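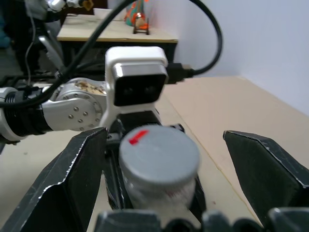

Gray lidded container between two black gripper fingers, robot arm behind.

Passenger Conduct Case Officer
Cunach Regional Airways, Operations Building, Chávez Field
Full time, permanent
Posted Monday, December 27, 2021

Cunach Regional Airways is hiring a case officer for its passenger conduct desk. The desk handles written reports from cabin crew and gate staff about smoking on board, drunkenness, refusal to follow crew instructions, and threats or assaults. It also prepares the airline's replies when a regulator asks how a report was dealt with. The position is open because the current officer is moving to crew training.

What you will do

Read each incoming report and decide if it needs a follow-up call to the crew the same day.
Take statements from crew members, and from passengers seated nearby if they agree to give one.
Write a case summary in plain language and send it to the duty manager with a proposed action.
Draft warning letters and travel bans for signature.
Keep the case log in Tekby up to date. Training on Tekby is given in the first week.
Answer passengers who dispute a warning or a ban. They have 30 days to write to us, and every letter gets a written answer.
Pull the records for the yearly outside review in May.

The desk closed 279 cases last year. Most were minor and were settled with a letter. A few went to the police or to court, and the case officer may be called as a witness in those.

What we ask for

Two years of work in airline operations, complaints handling, court administration, insurance claims or a similar field.
Clear written English. You will be given a short writing test.
The ability to take a statement from a person who is upset or angry.
A clean background check. The job comes with an airside badge, and we cannot hire anyone who is refused one.

Spanish is helpful. A law degree is not required. Cabin crew who want to move to a ground job are welcome to apply, including our own.

Hours and pay

Monday to Friday, day shift, with one weekend on call each month. On-call weekends are paid separately. The salary depends on experience and is discussed at the first interview. Health coverage starts on the first day of work. There is a signing payment of $1,000 after the probation period. Employees and their immediate family fly standby on all Cunach routes.

The desk is in Room 207. Remote work is possible one day a week after probation.

How to apply

Send a resume and a one-page cover letter to Demetrius Sorensen in Human Resources, using the application form on our careers page. Leave out photos and copies of certificates for now. Interviews are held in person with Marisa Ferraro, who manages the desk. Parking in the Miker garage is free for applicants; bring your ticket to reception to have it stamped.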